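How I sort the toy and play-kitchen jumble, one tray at a time

I've been putting off the toy bin for ages. You know the one: building bricks at the bottom, play food cups in the middle, bath toys that wandered in and never left. Mine holds 300 pieces if you believe my nephew, who is six and likes a big number. I finally got through it last month and I want to write down the way I did it before I forget and go back to dumping everything on the rug.

What you need

A shallow tray with sides. Mine is a Clamo, but a roasting pan or a boot tray does the same job.
Something to hold the tray still. I use a bar clamp from the garage.
Four or five tubs. Lids are nice but I don't bother.
A dish towel and a bowl of warm soapy water.

The tray is the whole trick, really. When I used to tip things out on the floor I'd have ducks under the couch in two minutes flat. With sides, a thing that rolls only rolls so far!

Step 1: Scoop, don't dump

Take one small scoop out of the bin and put it in the tray. Small means you can see the bottom of the tray between the toys. My first try was way too full and I ended up digging around in it, same as I do in the bin.

Step 2: Spread it out

Push things apart until nothing big is sitting on top of anything small. Cloth is the worst for this. A doll blanket or a scrap of felt will hide a brick every single time, so lift the cloth first and shake it over the tray.

Step 3: Pull by kind

Bricks go first, all sizes together. Then spoons and bowls, then animals, then cloth, and whatever is left goes in the "who knows" tub. My friend Ming-te Mok sorts by color and her shelves look like a candy store, but I tried it and then couldn't find a single spoon when the kids wanted to play restaurant. Kind works better for us. If your kids build by color, go ahead and do it her way.

Step 4: Wash the kitchen stuff

Plastic spoons and bowls get a soak while you do the next scoop. Rub the spoons near the handle, that's where the sticky stuff hides. Squeeze any bath toy over the sink before it goes near a tub – if gray water comes out, I toss it.

Step 5: Repeat until you're sick of it

I did nine scoops before lunch and quit. The bin sat there half full until the next day and the world kept turning. Set a stopping point before you start, or you'll be cranky by the end (I was).

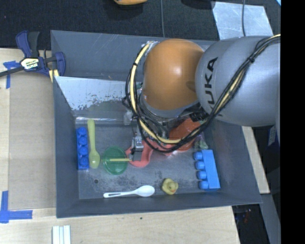 Uvberg, March

A mixed scoop like this is a good size to practice on. There are blue bricks at both ends, a yellow spoon and a white one, a little green bowl, and a rubber duck down by the bigger brick. The coral-red cloth is the piece I'd grab first, for the reason in Step 2. After that, bricks, then spoons and bowl together, and the duck goes in with the animals.

The clamp goes on the rim, up in a corner where it won't bump your wrist. Snug is plenty. I cranked mine down hard the first time and put a dent in the tray.

If the tray floor gets scuffed up, don't worry about it. A damp cloth between scoops takes off the crumbs and the rest can stay. And label the tubs before you put them on the shelf – I used masking tape and a marker, and the "who knows" tub is already the favorite.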